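Filed under: Grant Reports | Community Arts

Progress report to the Dreltier Fund
Gestarstead Children's Theater, touring program
Submitted by Ülle Mets, 11/11/2025

This report covers the work from May to date. The final report will follow when the school visits are complete.

Performances

We have given 15 performances of the short show so far, all within driving distance of Gestarstead. Total attendance was 205 children, plus adults. The numbers are lower than we planned because two schools merged their younger classes over the summer and asked for one visit instead of two. We offered the open dates to the Kalosari library, which took one and is still deciding on the other.

The show runs 40 minutes with no intermission. We cut the second song after the first few visits. The younger groups were restless by then and the story does not need it. Teachers have asked for a version with more time for questions at the end, and we now leave ten minutes for this.

Workshops

The workshops started late. The original leader took a full-time job and we had to advertise the post again. The new leader started with the older group and has kept the lesson plan from last year with small changes. Attendance forms are in for all sessions except the last one at Kalosari. A total of 127 children have taken part. We do not yet have a good way of telling how many of them also saw the show, and we would rather leave that line blank than guess.

The waiting list is now the main problem. The Liepiņa building has one room large enough for the movement exercises and we share it with a choir. We have asked for an earlier start and expect an answer before the holidays.

Van and transport

The van passed inspection after the rear brakes were replaced. The repair was paid out of the maintenance line, and that line is now 90 percent spent. If anything else goes wrong before spring we will need to move money from printing, where we are under budget. Please let us know if you want a written request for this or if an email is enough.

Staging and props

Full sets take too long to put up in a school gym, so we have moved to tabletop staging with dark cloth. Lighting is down to two clip lamps on stands. The balloon story is the simplest piece in the program and the easiest to rehearse in a small space.
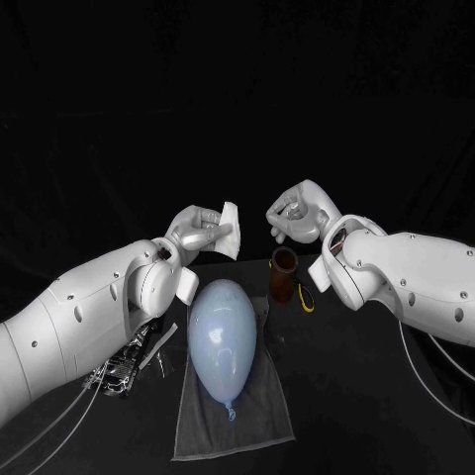

Tabletop and balloon against black cloth.

We still need a longer carrying case for the lamp stands. The quote we had in May has expired and we are waiting for a new one.

Spending

Fees and travel are in line with the budget. Printing is under, maintenance is over as explained above, and the workshop line is under because of the late start. Receipts are attached in date order.

Next steps

Confirm the second Kalosari date. Settle the room hours at Liepiņa. Send the spring schedule to schools and collect the missing attendance form.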